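Courses > Workshop Practice > Unit 6 > Handout 5: Shelving and Trays

Bainbridge Technical Centre
Workshop Practice, Unit 6
Handout 5: Parts storage at the bench

This handout goes with the April session on keeping parts in order. Read it before you start the Kiris exercise.

1. Shelves

The top shelf is for trays and for large parts. Small items go on the lower shelf, where they are less likely to be knocked off. Tweezers are kept beside the small parts they are used with. Cardboard boxes go underneath, never on top.
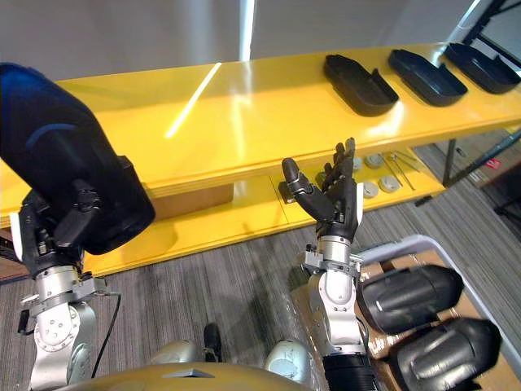

Put a tray back in the same row each time, with its open side up. Leave enough space between trays to get your fingers in. If a shelf is 600 mm deep or more, keep the back half for things you seldom need — you will only knock over the front row reaching for them.

2. Lined trays

Parts with a finished surface should go into a lined tray. Cut the cardboard to fit the base, lay it flat, then put a sheet of clear wrap over it. The wrap doesn't have to be smooth. Change it when it tears or gets dirty.

Curved parts rock if they are stacked, so keep them in one layer. Lift them by the edge and keep your hand off the outer face.

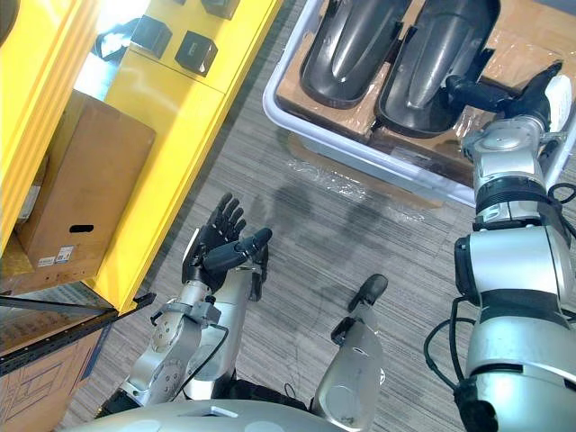 3. Exercise

Sort the 17 parts on the Kiris list into trays and shelves. Write down where each one went and hand in the sheet at the end of the session. Marks are given for the record as well as the layout — a tidy shelf with no sheet gets half.

12 shares | 5 comments

Related items
Handout 4: Labelling with the Visden system
Handout 6: Checking stock in and out
Oritz bench layout, blank sheet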